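Speaker notes: "Living With One Counter"
Tukdale Community Kitchen Series, August 2026
Sheila Garside

**Before I start**

Water. Clicker. Put the timer where I can see it, I ran over by 11 minutes in February and the soup people had to wait!

**Opening (stay on the title slide)**

Hi everybody, I'm Sheila, and I love counters. I really do. I've lived in small kitchens most of my life, and the one I have now gives me 96 inches from the faucet to the far wall, and everything I cook has to happen on it.

Ask for hands: who has moved a toaster today just to make a sandwich? (Wait. There will be a lot of hands. Let them laugh.)

So tonight is about the stretch of counter you already have. I'm not going to tell you to knock out a wall.

**Part 1. Wet end, hot end**

This is the idea I get most excited about, so slow down here.

Every counter with a sink has a wet end. Dishes drift there, lids drift there, the tub you rinsed at lunch is still there at dinner. Fine! Let it be the wet end. Give it a border and stick to it.

Then the things with plugs go at the other end. Microwave, toaster, kettle if you have one. Cords stay away from the faucet, and you stop carrying hot toast across a pile of bowls.
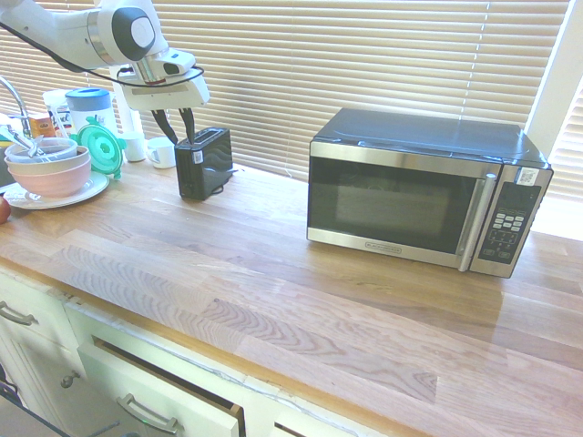 The part in between is your working space, and it's the part people give away without noticing. A mail pile, a fruit bowl, a phone charger, and suddenly you're chopping onions on a board that hangs over the sink. My own rule is that the middle gets cleared every night before bed, even if the wet end is a disaster. I can wake up to dirty bowls. I can't wake up to no counter.

(If someone asks about galley kitchens with the sink in the center: two short hot ends, pick the one nearer the outlet. Don't get stuck on this, it ate up the whole Parnitz evening.)

**Part 2. Butcher block, my favorite subject**

Oh, I could do an hour on this. Keep it to 5 minutes.

- Wood is warm to lean on and quiet when you set a plate down. I grew up with tile and every cup sounded like an accident.
- Wipe up puddles near the sink right away. Standing water is what turns it gray.
- Oil it when it looks thirsty. Food-safe mineral oil, old T-shirt, leave it overnight, buff in the morning.
- Hot pans go on a trivet. Always.
- Crumbs under the toaster: lift it, wipe, put it back. Unplug it first, and empty the tray while you're there.

Tell the Ingvarsson story here (the burn ring, the sandpaper, how good it looked after). Pass the sample block around.

**Part 3. Bowls and lids**

Nest while you cook. Small bowl into bigger bowl, bigger bowl onto the plate, spoon stays in. One trip to the sink!

Lids stand up on their edge to dry. They take up hardly any room that way, and you can see which ones you've got. I keep 4 lids that fit everything I own and gave the rest away, and I have never missed them.

**Try it at home**

Hand out the Fodeo sheets. Everyone draws their counter, marks the sink and the outlets, then shades in the wet end. Walk around the tables while they draw, the drawings are the best part of the night.

Questions after that. Collect the pencils and get the sample block back from the last row.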